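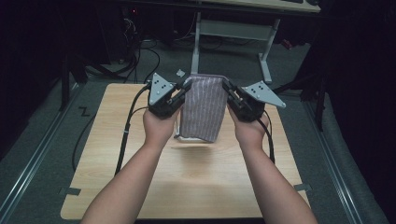 *Folded cloth, held up by the top corners*

# Wood frog eggs in a pool that's dropping fast. Move them or leave them?

**siltfence** wrote:

We have a low spot behind the house, at the Valtby end of Reledham, that fills up every spring. At full size it covers 3000 square feet. This year it filled late and never got more than shin deep. The wood frogs used it anyway. They called for most of a week in March and then went quiet, same as always.

I went out Thursday after work and found 13 egg masses, all stuck to the same fallen branch on the north side. Last year that branch was well under. Now the top of it is out of the water and the upper masses are sitting right at the surface. A couple look flattened on top. There's no real rain in the forecast.

There is a deeper pool on the other side of our stone wall, still on our land. It stays wet into July most years. I've never seen frogs in it but I haven't looked very hard either. My thought is to scoop up the masses in a bucket and carry them over. It's a two-minute walk.

Has anyone done this? Does it work, and is there a right time to do it?

---

**peeperhill** wrote:

Leave them. Wood frogs pick pools that dry up, and some years the pool wins. The adults will be back next year.

---

**oxbow_left** wrote:

I moved some once, when a ditch was about to be regraded. It isn't hard. Keep the mass under water the whole time, don't lift it out with your hands because it sags and tears, and match the temperature. I floated the bucket in the new pool for half an hour before I tipped it. Most of them hatched. I can't tell you how many made it out as frogs.

Check your state rules first. In some places you need a permit to handle amphibian eggs at all, even on your own property.

---

**siltfence** wrote:

Good point on the permit, I hadn't thought about that. I'll call the state office.

@peeperhill I get that it's natural in general. But three dry springs in the last five is not what it was like when we moved in. We had tadpoles every year at first.

---

**redmaple_swamp** wrote:

What's in the deeper pool? That's the question I'd want answered before anything else. If it holds water into July most years, and all year in a wet one, you may have green frogs, and green frog tadpoles that overwintered will eat wood frog eggs. Fish would be worse. If wood frogs are walking past that pool to get to the shallow one, they may have a reason.

Run a dip net through it in a few spots. Look for tadpoles that are already big. Nothing in your area hatches this early, so a large tadpole in March is one left from last summer.

---

**peeperhill** wrote:

Agree with all of that. Also disease. You can carry ranavirus from one pool to the next in a bucket, on a net, or on your boots. Two pools on one property probably share whatever there is already, but I wouldn't assume it.

---

**gravelroad** wrote:

Couldn't you just add water? We did that with a hose two springs ago. Our pool is a lot smaller than yours.

---

**siltfence** wrote:

I did think about a hose. We're on a well, so no chlorine. It's a long run though, and at the size it is now I don't know how much water I'd need to make a difference.

---

**gravelroad** wrote:

I bought a Kioko transfer pump and ran it off our rain tank. The tank holds 900 gallons. It brought our pool up a good hand's width and that got us through to the next rain. On a pool the size of yours you'd hardly see it if it was full, but if it has shrunk down to the middle then it might be worth doing.

Let it trickle in at one end. Don't blast it at the eggs.

---

**oxbow_left** wrote:

900 gallons over 3000 square feet is less than half an inch. So yes, only if it has shrunk a lot. How wide is it now?

---

**siltfence** wrote:

Paced it this evening. The wet part is 30 steps the long way and maybe 12 across. The deepest place comes halfway up my shin and the branch is not in the deepest place.

---

**oxbow_left** wrote:

Then there's your answer, or part of one. Move the branch, or the eggs, into the deep part of the same pool. Same water, same temperature, no disease question, no green frogs. If the whole thing goes dry in May you've lost them anyway, but you've bought a few weeks, and eggs only need two or three weeks to hatch when it warms up.

Don't drag the branch. If it's light enough, float it, slowly.

---

**peeperhill** wrote:

I could live with that, although I still wouldn't do it myself. The masses at the surface are warmer than the ones below and they develop faster. People see a dry-looking top and think the whole mass is dead. Usually it's the outer eggs on one side, and the rest are fine. I've watched clumps sit half out of the water for over a week and still hatch.

---

**redmaple_swamp** wrote:

That matches what I've seen. Frost is harder on them than a dry afternoon is. If you get a cold night with the masses exposed, the top layer turns white. White and cloudy means dead, clear with a dark dot or a comma shape means alive. Easy to check with a flashlight.

---

**tinroof_barn** wrote:

Different idea. My neighbor in Reledham lined the bottom of his low spot with Oltument pond liner and it holds water all summer now. Frogs all over the place. Why not fix the pool for good?

---

**redmaple_swamp** wrote:

Please don't do that. A pool that holds water all summer isn't a wood frog pool anymore. Your neighbor's frogs are almost certainly green frogs and bullfrogs. Spotted salamanders and fairy shrimp go too. Also in a lot of towns that low spot counts as a wetland and you can't line it or dig it out without going to the town first.

---

**tinroof_barn** wrote:

It's his own yard. He didn't ask anybody and it looks great. Frogs are frogs.

---

**redmaple_swamp** wrote:

They aren't, though. Bullfrogs will take over any permanent pond in the neighborhood. They don't need help. Wood frogs need the kind that dries.

---

**tinroof_barn** wrote:

Then I don't see why anyone is upset that it's drying.

---

**peeperhill** wrote:

Ha. That is more or less my position too, minus the liner.

---

**gravelroad** wrote:

It's the timing. Dry in July is good. Dry in April is a total loss. Nobody here wants it wet all year.

---

**siltfence** wrote:

No liner here. I like it the way it is, I'd just like it to last until June.

I took a net to the deeper pool this morning. Got four big tadpoles in the first few sweeps, plus dragonfly larvae and one thing I think is a diving beetle. No fish that I could see. So I guess that settles the bucket plan.

---

**redmaple_swamp** wrote:

Yep. Those would be green frogs, or bullfrogs if they were really big. Your eggs would have been lunch.

---

**mossback** wrote:

Something nobody has brought up: what changed uphill? Three dry springs in five could be weather, but it could also be a new drain or a driveway sending the runoff somewhere else. We had a pool go dry and it was because the road crew had cleaned out a culvert that had been plugged for years. All that water used to back up into the woods.

Walk the slope next time it rains hard and see where the water goes.

---

**siltfence** wrote:

There was ditch work on the Valtby side, now that you mention it. I want to say four years ago. I'll go look.

---

**mossback** wrote:

That would be my first suspect. Bring it up with the road department before they come through again. Ours was willing to put a low stone check in the ditch once we showed them where the pool was.

---

**siltfence** wrote:

Update for anyone following. Called the state office. They said handling the eggs would need a permit, but that topping up the pool on my own land with well water was fine as far as they were concerned. They were nice about it. They told me not to use softened water, so I'm running from the outside tap, which is ahead of the softener.

I put together four hoses and let it trickle overnight into the end away from the branch. This morning the upper masses were just under. I haven't touched the eggs or the branch. Checked them with a flashlight like redmaple said. Some white ones on top, nearly everything below is clear, and the dots have turned into commas.

---

**oxbow_left** wrote:

Commas is good. You're closer than you think.

---

**peeperhill** wrote:

Keep an eye on your well if you're going to run it like that every night. Ours took two days to clear up after I filled a stock tank too fast.

---

**siltfence** wrote:

Will do. I'm going to stop if the rain comes. They've moved it up to the weekend now.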